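How a Recording Is Made: a Guide for Younger Listeners

Published by the Bavmont Music Library, Learning Department
October 12, 2021

When you listen to a song, it can sound as though all the musicians were standing together and playing it straight through. Sometimes they were. Very often, however, the parts were recorded one at a time and joined together afterwards. This guide explains how that is done.

What is a track?

A track is a recording of one sound, or one small group of sounds. The drums may have several tracks of their own. The bass guitar usually has one, and the singer has another. All of the tracks are kept apart, so that each can be made louder or quieter without changing the others.

The library holds the working papers for a record called Grudow, made by a jazz group named Drakos. The longest piece on it uses 40 tracks, although only 6 musicians play on it. The keyboard player recorded many different parts, one after another, listening to the earlier ones through headphones.
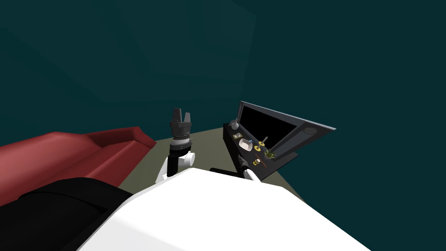 Recording a new part on top of an old one is called overdubbing. Before overdubbing was possible, a mistake by one player meant that everybody had to start again. With overdubbing, only the player who made the mistake needs to repeat the part.

Keeping in time

Musicians who record separately must all play at the same speed. To help them, the studio may play a steady clicking sound into their headphones. This is called a click track. The speed of music is measured in beats per minute. The opening piece on Grudow has a speed of 113 beats per minute, which is a little faster than a brisk walk. You will not hear the click on the finished record, as it is removed. 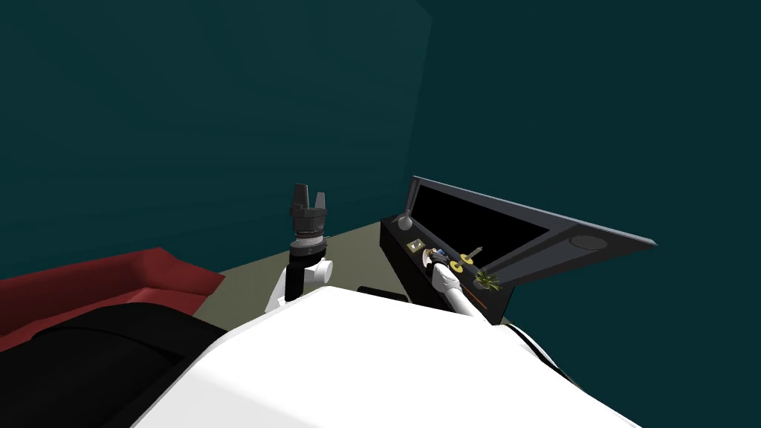
The shape of a studio room matters a great deal. Sound travels outwards from an instrument until it meets something, and then part of it bounces back. Hard, flat walls send back more sound than thick curtains do. Look at the place where the two dark teal walls meet in an upright corner. In a real room, low notes tend to build up in corners of that kind, and a bass guitar may sound too heavy there. Studios often fill their corners with soft material to prevent this.

What does a producer do?

The producer is in charge of how the record will sound. He or she may help to choose the pieces, decide which performance is the best, and suggest that a part be played again. The engineer looks after the microphones and the recording equipment. On small records, one person may do both jobs.

Mixing

When every part has been recorded, the tracks are mixed. Grudow was mixed in June at the Clirex studio, and the work took 7 days. 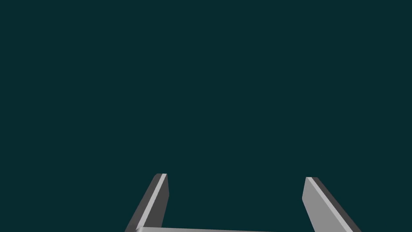

Most music is mixed in stereo, which means that it is made for two loudspeakers, one on the left and one on the right. A sound sent equally to both seems to come from the middle. The two gray fingers may help you to imagine this: one stands to the left of centre and one to the right, with a wide gap between them. If they were loudspeakers, the singer's voice would seem to come from the gap, even though nothing is there.

Try it yourself

Ask an adult to play you a piece of music in stereo through headphones. Listen once for the drums only, and once for the bass only. Then take off one side and notice which instruments become quieter.

Words to remember

Track: a recording of one sound or group of sounds.
Overdubbing: adding a new part to an earlier recording.
Click track: a steady beat heard only by the musicians.
Mixing: joining the tracks to make the finished piece.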